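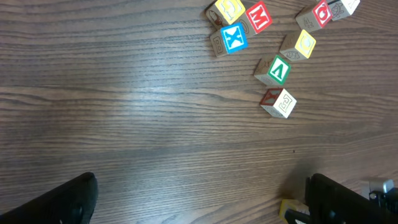 The bus to Vallitz left at four in the afternoon and Bianka Szilágyi was on it with one suitcase and a cardboard tube. The tube held the survey maps her uncle had drawn of the river before the dam went in. The lawyer had told her to bring them in person.

It was February and the heater worked only on the left side. She sat on the right, by the window, and kept her gloves on. An old man across the aisle was eating a boiled egg.

"You're going to Hegedűs?" he asked, looking at the tube.

"Yes."

"They'll offer you 50."

"They already did."

He nodded and went back to the egg.

Her uncle had worked for the water office in Zistimville for most of his life. He measured the river every spring, at the same 16 points, and wrote the depths down in pencil. When the office was closed they told him to throw the maps out. He carried them home under his coat, a few each night, and put them behind the wardrobe. Her aunt knew and never mentioned it.

The bus stopped at the Novora turnoff to let a woman off. The driver got down and helped her with a sewing machine. Then he smoked half a cigarette and got back in.

In Vallitz it was already dark. The office of Hegedűs was over a shoe repair shop, and the light was still on. A young clerk took her coat and gave her tea in a glass. He unrolled the first map and held the corners down with a stapler and his own two hands.

"What's this number?" he said. "3163."

Bianka leaned over. It was written beside the bend below the old mill, in her uncle's small upright hand. No depth could be that large. None of the other points had a number like it.

"I don't know," she said.

But she did know. It was the telephone number of the mill house, from when there was a mill house, and a family in it, and a daughter her uncle had gone to see on Sundays before he met her aunt.

"We can go to 100," the clerk said. "For all of them."

She drank some of the tea. It was too sweet. Downstairs the man was hammering at a heel.

"All of them but this one," she said.

The clerk went into the next room to make a call. She could hear him saying yes, and then yes again. While he was gone she rolled up the map, put it back in the tube by itself, and pressed the cap on.

The last bus home was at nine. She sat on the left side this time.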